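Threads > Celebrity > Reality TV

OK so I've just finished the Flitia podcast with the bloke from Varano and I have thoughts. A thread, sorry in advance to everyone who follows me for the baking.

For anyone who missed the last few months: Varano was the dating show where the couples ran a restaurant together. Jisia was the winery one. Same production company, Haldane, same host, same awful theme song.

In May the Varano winner split from his fiancée by way of a grey square and a paragraph in lower case. Everyone decided he'd cheated with the runner-up from Jisia. There was a blurry photo from an airport and that was apparently enough.

I believed it too, by the way. I posted some pretty mean stuff and I've left it up, so have at it.

On the podcast he says they'd already broken up before the finale went to air. Haldane had them under contract to keep up the act for 100 days – matching jumpers, brekkie radio, the lot. He reckons they weren't even living in the same city by the end.

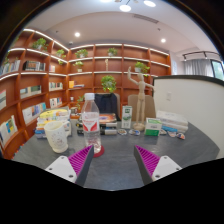 And the money! They each got a flat 600 a week while filming, and the big prize cheque was split in 2 and paid in instalments. Miss one sponsored post and the next instalment got held back. He sounded so tired telling it.

The runner-up from Jisia, meanwhile, copped 16 pages of abuse on one forum alone. He read a bit of it out and I had to pause it and go hang the washing out.

She's never said a word about any of it, which I used to take as guilt. Now I think she was probably under the same contract. Feeling a bit sick about that tbh.

Not saying he's a saint. He dodged the question about the airport photo twice and the hosts just let him! You've got him in the chair for over an hour and you move on to his favourite pasta?? Come on.

Also he's launching an olive oil. Of course he is. So I did wonder how much of the big honest chat was about shifting bottles.

Haldane have put out a statement saying they take the wellbeing of participants seriously and won't comment on individual agreements. Cool. Very warm.

Anyway part two drops next week and his ex is meant to be on it. I'll be listening at the kitchen bench with the biscuits. If she backs him up on the contract stuff I'll do a proper apology post.

Comments

marg_in_ballarat: The pasta question made me yell at my car radio

tellybinner: I still think he cheated. Sorry. The timing's too neat

oatslice88: can we go back to the baking now please

marg_in_ballarat: @tellybinner wait for part two before you call it, the ex unfollowed Haldane last night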